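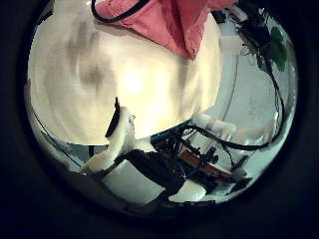

A football team has four tries to move the ball ten yards. Each try is called a down. If the team makes the ten yards, it receives four new downs. If it does not, the other team takes the ball at that place. You can play this on a table. Take a cream one with a pink cloth lying over the far edge, as in the photo, and say that the cloth is the end zone. Your finger is the ball. Every time you push it toward the cloth, you use one down.

What is a punt?

Now imagine that three downs are gone and the team still needs eight yards. It is also very far from the end zone. Trying again is dangerous, so the coach sends in the punter. He drops the ball from his hands and kicks it before it touches the ground. The other team will get the ball, but it must start from a place much farther back.

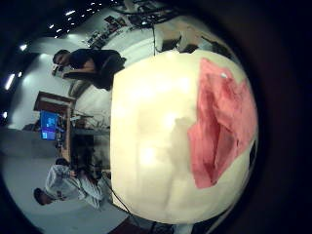

The punter does not stand close to the line where the play begins. He waits many steps behind it, because he needs time to catch the ball and kick it. Look how the man in the dark short-sleeved shirt stands behind the big cream-colored shape. The punter also has something big in front of him, but for him it is a wall of teammates. They must hold the other players away until the ball is in the air.

Is a long punt always a good punt?

No. In our school league the Tully team had a boy who could kick very far, but his ball flew low and came down early. The catcher had much free space and ran back 30 yards with it. My old coach, Miloslav Šimko, liked a high punt more. While the ball is up, the teammates run down the field and arrive together with it.

A word to remember

When the catcher waves one arm high above his head, he asks for a "fair catch." Then no one may hit him, and he may not run with the ball after he catches it.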